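Looking After a Counter-Mounted Coffee Dispenser

These tips are for the kind of machine that stands on a counter or is set into it, with a spout up top and a steel drip tray below. You find them in office kitchens, waiting rooms and a growing number of homes. Most of the trouble people have with them comes from the tray and the spout, and both are easy to keep up with.

Daily

Wipe the spout at the end of the day with a damp cloth. Coffee dries on the tip and makes the stream go sideways, and then you have splashes on the tray and down the outside of the cup. If it has already dried on, hold a cloth soaked in hot water against it for a minute before you rub. Don't pick at it with a knife.

Lift out the grate if yours comes out. Rinse it under the hot tap and run an old toothbrush along the slots. Sugar is the worst thing for them. In the Gretville office, where I looked after two machines for several years, we moved the sugar to the other end of the counter and the grate stayed clean twice as long.

Dry the tray. A steel tray left to air-dry gets spots, mostly from hard water. A flat-weave towel does a better job than paper, which leaves lint in the corners.

Weekly

Pour a cup of hot water with a spoonful of baking soda slowly through the drain, then a cup of plain hot water. This takes care of the sour smell that builds up under the grate.

For chrome, use a soft cloth with a little white vinegar, then a second cloth with water, then buff. Keep vinegar off stone counters. On a white counter, coffee rings come off with dish soap if you get to them the same day. Older ones need a baking soda paste left on for 5 minutes.

Cups

Put the cup down on the tray before you start the machine, with its mouth centered under the spout. Thin plastic cups give when you squeeze them, so take hold lightly, and check that yours are meant for hot drinks. Ribbed sides are easier to grip than smooth ones. Stop at three-quarters full if anyone is going to carry the cup across a room. 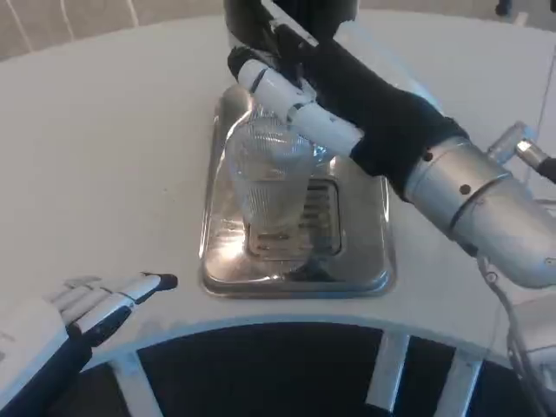
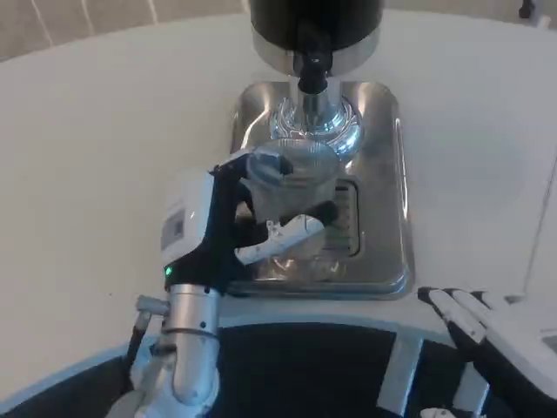
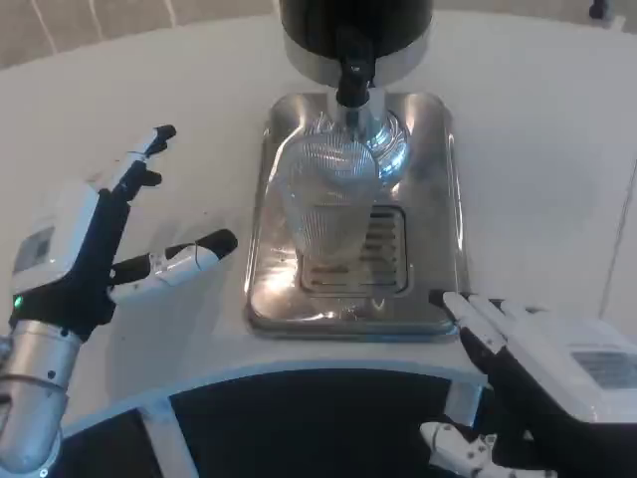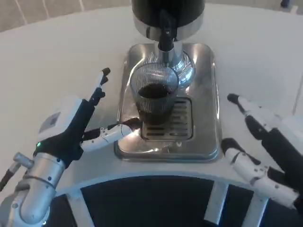
Descaling

How often depends on your water. Our machine got it every 465 cups, going by the counter in the menu, and that suited the water in Hikincombe too when Aidan Kinsella took over a similar machine there. Use the descaler the maker recommends and follow the amounts on the packet. Run at least two full rinses afterward and throw away the first coffee.

If the flow slows down between descalings, clean the spout first. Then look at the water filter, if there is one. Write the date on new filters with a marker when you put them in.

Before a long break, empty the water tank, leave the lid off and take out the used grounds. They grow mold in a few days in warm weather. When you come back, wash the tank with dish soap and run plain water through before making anything to drink.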